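Right, kettle's on, so I'm finally going to write the thread I've been promising about starting a book swap shelf in a small place. A few of you have asked since January and I kept saying "soon". It's a long one, sorry, get comfy.

We're in Grindthorpe, which if you don't know it is one long street, a chapel, a bus shelter and a very good chip shop. The library van used to come and then it came less and then it stopped. I missed it far more than I thought I would.

So I asked the chip shop if I could put one shelf by the window where people queue. They said yes before I'd got to the end of my sentence, bless them. It's the best spot in the village, because you've got ten minutes to kill and nothing to look at except the pickled eggs.

I began with 26 books of my own. I'd been meaning to thin them out for years and kept finding reasons to keep a thriller I'd read once on a ferry and couldn't tell you a thing about. Having somewhere nice for them to go made it so much easier.

First lesson: don't put everything out at once! I did, and it looked like a jumble sale, and people glanced at it and went back to their phones. I took half of them home again and stood a few facing forwards, covers out, and they started going the same evening.

Second lesson, and I feel strongly about this one: no rules on the wall. I had a lovely sign all written out, bring one, take one, please return within so many weeks, and on and on. It made the whole thing feel like homework. Now it just says HELP YOURSELF in big letters.

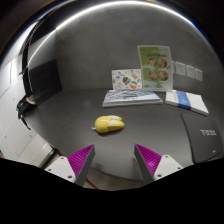 People do worry about taking one when they haven't brought one, though. I've had folk whisper it to me over the vinegar as if they were owning up to something. Take it! Take two! They come back with a carrier bag in the spring when they clear out the spare room, and then I'm the one wondering where to put them all.

What goes quickest, in case you're planning your own: crime, anything with a cottage on the front, cookery, and big family sagas. Puzzle books too, even the half-finished ones, which I find very cheering. Somebody is out there filling in another person's crossword.

What doesn't go: old computer manuals, diet books from long ago, and volume two of anything. I held on to volume two of a history of canals for months out of pure stubbornness. It did go in the end and I nearly cried into my mushy peas.

Children's books need their own place, low down. We've a wooden crate on the floor for those now and it gets a proper rummage most teatimes. Board books come home with me for a wipe with a barely damp cloth and a good dry before they go back in. Some of them have been well chewed and are still perfectly readable.

If a book smells musty, stand it open in a box with a little dish of bicarb, put the lid on and leave it for a week. It won't mend a properly mouldy one, and those should go in the bin however much it hurts. One bad one will have the whole shelf smelling like a cellar.

I do keep a little notebook (I know, I know). By the end of the summer 300 books had gone through that one shelf. I've also got a box under the stairs with 54 waiting their turn, so please, if you live nearby, come and have some chips and take a saga home.

Renden are thinking of starting one in their bus shelter and have asked me about the damp. Does anybody have one outdoors that has got through a winter? I'd love to know what sort of door you used, and whether the pages went wavy all the same.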